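Went to the open day at Callbridge yesterday, the automation outfit out past the rail yards. Posting my notes as a thread because three people asked and I'm not typing it out three times. Long one, mute me if you like.

Background for anyone new here: I ran a picking floor for years and I've sat through a lot of demonstrations. I have bought two of the things I was shown. One of them is still under a tarp. So I come at these with a certain attitude.

First, the parking. The email said plenty on site. The email was wrong. I walked in from the servo with a visitor badge printed for somebody at Inel, which got me a much nicer coffee than I was entitled to.

The opening talk was by Fulvio Guerra, who runs their demonstrations. Good speaker, to be fair to him. But I wrote down the word "seamless" so many times I stopped writing it down. If a thing is seamless you don't need to say it before morning tea.

His big number was 200 picks an hour. I asked whether that was over a shift or the best hour they'd ever had. He said it was "representative". I asked of what. We moved on to the next slide.

I'm not being difficult for sport. A rate with no mention of stoppages tells me nothing. Who clears the jam? Who's standing there when it drops one behind the bin? That person is on wages too and they're never on the slide.

Second talk was about the software. It's called Rullorier, and I heard four people pronounce it four ways, including two who work on it. Most of the talk was a coloured chart of "grasp confidence". I'd have swapped the whole chart for a list of the times it was confident and wrong.

Then we got to go out on the floor, and this is the part I'd actually gone for.

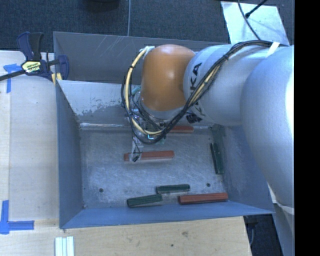

My question at any bin picking demo is always the same — who loaded the bin? Your real bin has been filled by someone at the end of a long day tipping a carton in from shoulder height. Things are on top of things. Stuff's wedged in the corners. This one had red blocks and green blocks lying on the bottom with bare metal showing between them, and I'm sorry, but I could train my nephew to do that one. Plain blocks are about the kindest shape you can hand a gripper. Show me a bag of washers. Show me anything in shrink wrap.

I said as much to Édgar Grajales, who was looking after that station, and he didn't try to sell me anything. He said blocks are where they are at the moment, mixed parts are harder, and he wouldn't put it on a customer's floor yet. Best answer I got all day and it came from the bloke without a microphone.

Small thing I liked: the bin is knocked about. Scratches and scuffs all over the floor of it. I've been to demos where every surface looked like it came out of the box that morning, and I trust those a lot less.

Small thing I didn't: the cabling. There's a fat bundle of black cables hanging off that KUKA arm and looping right down by the gripper, with a hose tied in alongside. Fine in a workshop. On a production line I'd want to know what it snags on and how long the ties last. Édgar said the tidy version is a separate job. Everything is a separate job.

Also there was a bar clamp on the corner of the bin and blue tape marks on the wood next to it. Which is how people work, I've got no complaint. But ask yourself what happens at your site when a forklift nudges the bench. I asked. "You'd recalibrate." How long? "Depends." On what? He laughed, and fair enough.

Someone behind me asked if it could learn a new part overnight. The Callbridge fellow in the polo shirt said yes before Édgar had his mouth open. Watch for this at any open day. See who answers and how fast.

Lunch was decent. Sandwiches from Bianchini, the eggplant one especially. I had two and I'd go back for those alone.

Over lunch I got talking with a woman who packs for a seed company. Small place, seasonal, different product every few weeks. She wanted to know if one of these would suit her. I told her to fix her shelving first and get a decent conveyor. She said that was what her brother told her, and he'd charged nothing for it either.

Price. They don't like talking price. I got "it depends on the cell" from two separate people. The only firm figure anyone would give me was 3000 dollars for a site assessment, which comes off the total if you go ahead. So you pay them to come and tell you whether you should pay them.

A few people are already replying that I hate robots. I don't. We had a palletiser that I'd have taken home with me. It did one boring heavy job and saved a lot of backs, and whoever sold it to us told us plainly what it couldn't lift. More of that please.

What I'd want to see before I'd spend a cent: a full shift, no edits, on parts that I bring in my own ute, with my own people tipping them in. And a tally of every time a human had to step over and help it. Callbridge said they'd "take that on board".

For whoever asked in the replies, no, there was no chance to bring your own parts on the day. I had a pocketful of hose fittings ready to go and they stayed in my pocket.

And yes, they're running another one in May. Édgar reckons they'll have mixed parts going by then. I've put my name down, under my own company this time. Get there early for the parking.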